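Part 2: Setting up your dehydrator and running a first batch

I've had my Bolemar for years now, and I still do it this way every time!

1. Find it a level spot with some breathing room at the back (mine sits 9 inches from the wall). Plug it straight into the outlet, please, no power strips.

2. Wash the trays in warm soapy water and let them dry all the way. The fan housing only gets a damp cloth.

3. Pick your fruit. Mango is my favorite for a first batch, it's so forgiving. 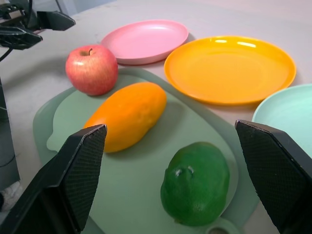
4. Run the machine empty for half an hour. You'll get a bit of a plastic smell the first time, so crack a window.

CAUTION: Never rinse the base under the faucet. I killed my first one like that.

5. Slice everything to the same thickness, a quarter inch or so. For apples, leave the skin on if you like a chewy edge (I do), and dip the slices in lemon water.

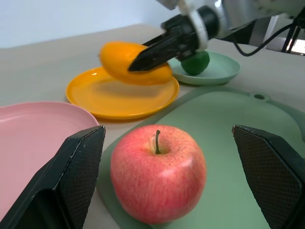 6. Lay the slices in one layer, no overlapping, and set the dial to 135. Swap the top and bottom trays halfway through.

Note: If you live up high, say past 4000 feet, start checking early. Sheyla Villca wrote to me in June that hers finish way ahead of mine.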